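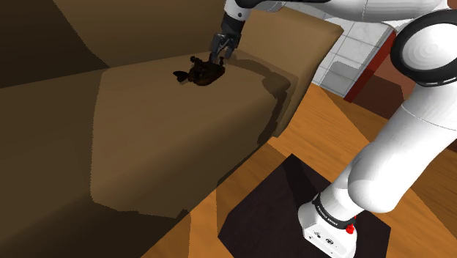

Hörspielreihe "Sultholm" - welche Reihenfolge?

kassettenkind_79
5. November 2020
Hallo zusammen, ich habe die ersten 6 Folgen von Sultholm durch und bin jetzt unsicher. Im Booklet steht, dass "Der Leuchtturmwärter" nach Folge 6 kommt, im Zonimby-Shop ist es aber als Vorgeschichte einsortiert. Was hört man zuerst?

Mirabelle
Nach Folge 6. In der Vorgeschichte fällt ein Name, der sonst erst am Ende der Staffel aufgelöst wird. Ich habe es falsch herum gemacht und mich geärgert.

Torfstecher
Sehe ich anders. Die Vorgeschichte erklärt, warum die Fähre nicht mehr fährt, und ohne das hängt man in Folge 2 ziemlich in der Luft. Der Name war mir egal, den hatte ich bis Folge 6 wieder vergessen.

Mirabelle
Dass man in Folge 2 in der Luft hängt, ist doch Absicht. Die Erzählerin weiß es an der Stelle ja auch nicht.

kassettenkind_79
Gut, die Frage mit Folge 2 hat sich bei mir sowieso erledigt. Dann höre ich es jetzt. Ist die Sprecherin dieselbe?

hoerfunk_nord
Ja, Su-bin Hwang spricht beide Rollen, Mutter und Tochter. Bei der Mutter finde ich sie zu jung, bei der Tochter sehr gut. Musik ist auch wieder von Tadico.

Torfstecher
Zu jung? Die Mutter ist in der Vorgeschichte Anfang dreißig. Passt doch.

hoerfunk_nord
In der Vorgeschichte ja. Ich meinte die Hauptreihe.

Mirabelle
Weiß jemand, ob es noch eine CD gibt? Die Auflage lag bei 1.000 Stück und im Juni war sie beim Verlag vergriffen.

hoerfunk_nord
Nachpressung kommt, diesmal 3.000. Stand im letzten Newsletter, ohne Termin. Die Hülle wird allerdings Pappe.

Torfstecher
Pappe kaufe ich nicht, die knickt mir im Regal. Dann lieber Download.

kassettenkind_79
Mir reicht der Download auch. Danke euch, ich melde mich, wenn ich durch bin - bitte bis dahin nichts über die Fähre schreiben.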